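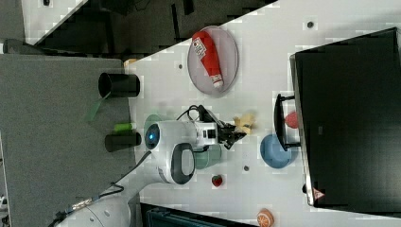 4. First wash and everyday loading

This section covers the Drokberg 307 countertop dishwasher from the first rinse cycle through normal daily use. Connecting the inlet hose and drain hose is covered in section 3. Do not start here until the drain hose has been secured to the sink or standpipe.

4.1 Before the first wash

1. Open the door and take out both racks. Remove the foam blocks from the corners of the lower rack and the tape from the spray arm.

2. Turn the spray arm by hand. It should move freely in both directions. If it sticks, lift it straight up, set it back on its post and press until it clicks.

3. Check that the filter is locked. The arrow on the filter handle should line up with the arrow on the tub floor.

4. Fill the rinse aid dispenser to the MAX line. Wipe up any spills inside the door. Spilled rinse aid makes suds, and suds can trigger the leak sensor.

5. Plug the machine directly into a grounded wall outlet.

CAUTION: The 307 draws up to 1,688 watts while heating. Do not use an extension cord or a power strip, and do not run a kettle or toaster oven on the same circuit during a wash.

6. Put the racks back, close the door and run the Rinse program with no dishes and no detergent. The display counts down in minutes. A faint smell of warm plastic is normal for the first few cycles.

Note: If the display shows E3 during the first rinse, the water supply is closed or the inlet hose is kinked. Press Cancel, wait for the pump to stop, open the tap fully and start again.

4.2 Sorting plastic items

Glass, stoneware and stainless steel can go in either rack. Plastic needs more care. It is light enough to be flipped over by the spray, and thin pieces can warp if they sit close to the heating element.

1. Look for a dishwasher mark on the bottom of each item. If there is no mark, wash it by hand.

2. Put plastic plates and cups in the upper rack only.

3. Place a colander with the open side down. Small colanders can rest on the cup shelf. Larger ones need the cup shelf folded up and may take half of the upper rack.

4. Take the caps off squeeze bottles. Rinse out ketchup, mustard and oil at the sink before loading. Set the bottle upside down over a tine and put the cap in the silverware basket with the lid closed.

5. Peel off paper labels. Wet paper collects in the filter and is the most common cause of poor draining. 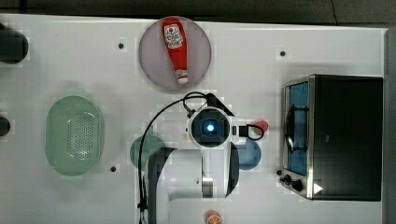
Fig. 4-2. Plate, squeeze bottle and colander.

Note: Tomato sauce can stain clear and light-colored plastic. Rinse these pieces in cold water soon after use and do not leave them in the machine overnight. A stain that has already set will fade over several washes but may not come out completely.

4.3 Loading the racks

1. Scrape off food scraps. There is no need to pre-rinse, except for the items listed in 4.2 and anything with dried egg or starch on it.

2. Load the lower rack first. Plates face the center. Leave one empty slot between deep plates.

3. Put pans along the left side with the handles pointing in. A handle that sticks through the rack will stop the spray arm.

4. Load the upper rack. Tilt cups and bowls a little so that water runs off the base.

5. Place forks and spoons with the handles down and knives with the handles up. Long utensils go flat on the upper rack.

6. Spin the spray arm once more by hand before you close the door.

CAUTION: Keep plates and cutting boards clear of the detergent cup on the inside of the door. If the cup cannot open, the tablet will stay in it until the end of the cycle and the load will have to be washed again.

Wooden spoons, cast iron, crystal and knives with glued handles should not be washed in the machine. The same goes for vacuum bottles and anything with a nonstick coating that has started to peel.

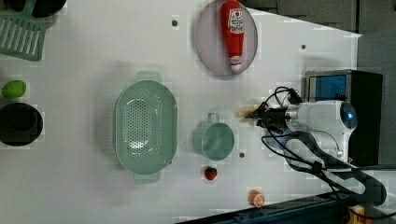 For a mixed load, go by the most delicate item you have put in. One thin plastic bowl is enough reason to choose Light, even if everything else in the racks could take Heavy.

4.4 Choosing a program

Light: cups, glasses, plastic. Use half a scoop of powder.

Normal: everyday dishes with some dried food. Use one tablet or a full scoop.

Heavy: pans and baking dishes. Do not use for plastic.

Rinse: holds dirty dishes until you have a full load. No detergent.

To delay the start, press Delay until the display shows the number of hours you want, then press Start. The door can be opened to add a dish as long as the Delay light is on. Once the wash has begun, press Pause and wait for the spray to stop before opening the door - the water inside is hot enough to scald.

4.5 After the wash

1. Wait ten minutes before unloading. Plastic is softer while hot and holds less heat than china, so it dries more slowly. Shake off any water left in rims and colander holes.

2. Unload the lower rack first so that drips from above do not land on dry plates.

3. Check the filter. Turn it to the left, lift it out, rinse it under the tap and lock it again.

4. Leave the door open a hand's width for an hour.

If dishes come out cloudy, see section 6.2 for rinse aid settings. If water remains in the tub, see section 6.4.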